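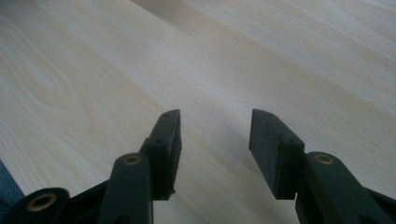
El pan que vuelve a oler a centeno

En Zaltberg se hornea de noche, y quien duerma con la ventana abierta lo sabe. Hacia las cuatro de la madrugada sube desde la calle baja un olor ácido, tostado, con algo de miel y algo de sótano, y yo, que había ido a pasar dos días para escribir un artículo corto sobre harinas, acabé quedándome nueve y levantándome todas las noches para bajar a mirar.

La culpa la tiene un pan de centeno que allí llaman grollari, igual que el molino del que sale la harina. Es un pan bajo, oscuro, casi feo, con la corteza cuarteada como el barro de un embalse en agosto. Pesa muchísimo para lo que abulta. Se corta en rebanadas finas como un dedo meñique y dura dos semanas sin quejarse. Hace diez años no lo hacía casi nadie en el valle, y los pocos que quedaban lo preparaban en casa para las fiestas, con harina comprada en el supermercado y levadura de sobre. Sabía a pan moreno corriente. El de ahora sabe a otra cosa.

Tahmineh Daneshvar tiene el obrador en un antiguo almacén de sal, una nave estrecha con el techo muy alto donde siempre hace más fresco del que uno querría. Aprendió el oficio en panaderías de trigo, de barra blanca y bollería, y llegó a Zaltberg por un traslado de su pareja. «Yo pensaba que el centeno era un castigo», me dijo la primera noche, con los brazos metidos hasta el codo en una masa gris que se parecía más al cemento que a nada comestible. «No se amasa, no liga, se te pega a todo. Con el trigo mandas tú. Con esto, esperas».

Y vaya si se espera. La masa madre se refresca tres veces antes de entrar en la mezcla, cada vez a una temperatura distinta: primero templada, para que despierte la levadura; después más fresca y seca, durante toda la tarde, que es cuando se forma el ácido que luego pica en la lengua; y por último caliente y muy líquida, apenas unas horas, hasta que la superficie se llena de cráteres. Daneshvar no mira el reloj en esa última fase. Acerca la cara al cubo y aspira. Cuando huele a manzana pasada, todavía no. Cuando huele a yogur con un fondo de cerveza, adelante.

Me dejó intentarlo la tercera noche. Dije «adelante» con una seguridad enorme. Era todavía no.

La parte que más me fascinó, sin embargo, ocurre bastante antes, en el campo. El centeno que se cultiva ahora en el valle es una variedad local que llaman vakier, alta hasta taparle la cabeza a un adulto, de espiga inclinada y grano pequeño, de un verde azulado rarísimo. Se había abandonado por motivos muy razonables: rinde poco, se tumba con las tormentas y las cosechadoras modernas la tragan mal. La recuperó Farzad Farahani, agrónomo, que encontró las primeras semillas en el desván de una granja, dentro de un bote de galletas, y empezó sembrando 20 surcos detrás de su casa sin saber si aquello iba a germinar.

Germinó mal. De aquel primer bote salió un puñado de plantas desiguales, la mitad cruzadas con vete a saber qué. El centeno se poliniza con el viento y es promiscuo como pocos cereales: basta una parcela de otra variedad a unos cientos de metros para que la siguiente generación ya no sea la misma. Farahani se pasó varios veranos arrancando a mano las plantas que no le cuadraban, antes de la floración, y guardando grano solo de las que tenían el porte y el color que recordaban los viejos del lugar. «Me venían a ver el campo los domingos, después de comer, y discutían», me contó. «Uno decía que la caña era más roja, otro que más azul. Al final apunté lo que decían todos y me quedé con lo que coincidía».

Hoy hay 307 hectáreas de vakier repartidas entre el fondo del valle y las laderas que miran al norte. Se siembra pronto, en cuanto acaba septiembre, y en octubre el suelo ya está cubierto de una pelusa verde que aguanta la nieve sin despeinarse. Caminé por una de esas parcelas con Farahani en una mañana de helada, y me hizo agacharme para ver los brotes: cuatro o cinco tallos de cada semilla, pegados al suelo, con las puntas moradas por el frío. Le brillaban los ojos como si me enseñara un cachorro. Lo entiendo perfectamente. A mí me pasó lo mismo.

El grano va después al molino Grollari, a la salida del pueblo, donde el río se estrecha. Es un edificio de tres plantas que tiembla entero cuando trabaja. Las piedras giran despacio, 100 vueltas por minuto, y la harina sale tibia. Lo importante es que no pase de tibia: si se calienta demasiado, me explicaron, el germen se enrancia antes y la masa pierde fuerza. Allí no se tamiza casi nada. La harina del grollari lleva salvado, germen y todo, y por eso es tan oscura y bebe tantísima agua.

Hay que oír ese molino. Tiene un ritmo de tres golpes que se te queda en el cuerpo, y los que trabajan allí hablan por encima de él sin darse cuenta, un poco a gritos, también cuando ya están en la calle.

La molienda se hace dos veces por semana y el pan se resiente si la harina no ha reposado. Daneshvar prefiere la que tiene unos diez días. La fresca, dice, fermenta a saltos y deja la miga gomosa. Llegó a esa conclusión después de un invierno entero de panes que se hundían por el centro; guardó las notas en un cuaderno con las tapas manchadas de masa seca y me lo enseñó sin ningún pudor. Páginas y páginas con la misma palabra, «hundido», y al lado la temperatura del agua, la del local, el tiempo que hacía fuera. Un pan de marzo lleva una anotación distinta: «hundido, pero qué rico».

El horno es otra historia. Es de leña, de suelo de piedra, y lo construyó la familia Tomić, que levanta hornos en la comarca desde hace varias generaciones y que sigue negándose a dibujar un plano. Entran, miran la habitación, preguntan qué se va a cocer y vuelven a la semana con los ladrillos. El del obrador se calienta durante toda la tarde, se barren las brasas y se deja caer la temperatura con la puerta cerrada. Los panes entran con el suelo todavía furioso y se quedan dentro mientras el horno se va apagando, hasta bien entrada la mañana. Ese final largo y manso carameliza la miga y le da el sabor a malta que no he encontrado en ningún otro sitio.

Cada hornada son 201 piezas, ni una más, porque es lo que cabe en el suelo del horno si se colocan en diagonal. Se forman con las manos mojadas, sobre harina gruesa, y se dejan con la costura hacia arriba para que abran por donde les apetezca. De ahí las grietas. Verlas aparecer es un espectáculo lentísimo y buenísimo: la superficie está lisa y espolvoreada, pasa un cuarto de hora en el que no sucede nada, y de pronto hay una línea finísima, y después otra que la cruza.

Luego hay que no comérselo. Esto es lo más difícil de todo y lo digo muy en serio. Un pan de centeno recién salido tiene la miga húmeda, pegajosa, y se embarra en el cuchillo. Necesita un día entero envuelto en un paño, y mejor dos. Al tercero está en su punto, con la acidez ya repartida, y a partir de ahí va cambiando: más dulce hacia el quinto, más seco y más hondo hacia el décimo. En Zaltberg hay gente que compra dos panes a la vez y va alternando el joven y el viejo en el mismo desayuno, una rebanada de cada uno. Me pareció una manía hasta que lo probé.

¿Con qué se come? Con mantequilla salada, que es la respuesta corta. Con arenque y cebolla, con queso curado de oveja, con el caldo de la cena, donde se desmigan las cortezas. En la taberna de la plaza lo tuestan en la plancha con grasa de ganso y lo sirven con una mermelada de ciruela muy oscura, casi sin azúcar. Pedí tres raciones en tres días distintos y el último me la pusieron sin preguntar.

Con las sobras se hace además una sopa agria, espesa, que fermenta dos noches en una jarra de barro y se sirve con huevo duro. No es una sopa fácil. La primera cucharada desconcierta, la segunda también, y en la tercera algo encaja — al menos a mí me encajó, y rebañé el plato.

El valle no se ha hecho rico con todo esto. El vakier sigue rindiendo poco y el precio del grano se acuerda cada otoño alrededor de una mesa, con discusiones que, según Farahani, son peores que las del color de la caña. El año pasado una granizada tumbó varias parcelas justo antes de la siega y hubo que recoger a mano lo que se pudo. Daneshvar estuvo tres semanas horneando solo la mitad de los días. Pero ha vuelto a haber centeno alto junto a la carretera, dos obradores más encienden el horno los fines de semana y en la escuela los críos de primero tienen un cubo de masa madre con nombre propio, al que sacan al pasillo cuando huele demasiado.

La última noche Daneshvar me pasó el cubo otra vez. Metí la nariz: manzana, mucha manzana, y por debajo algo lácteo que empezaba a asomar. Dije que faltaba media hora. Ella olió también, se encogió de hombros y puso agua a hervir para el té.

Me traje cuatro panes en la maleta, envueltos en camisas. Escribo esto con el último, que tiene ya doce días, y las camisas siguen oliendo a centeno.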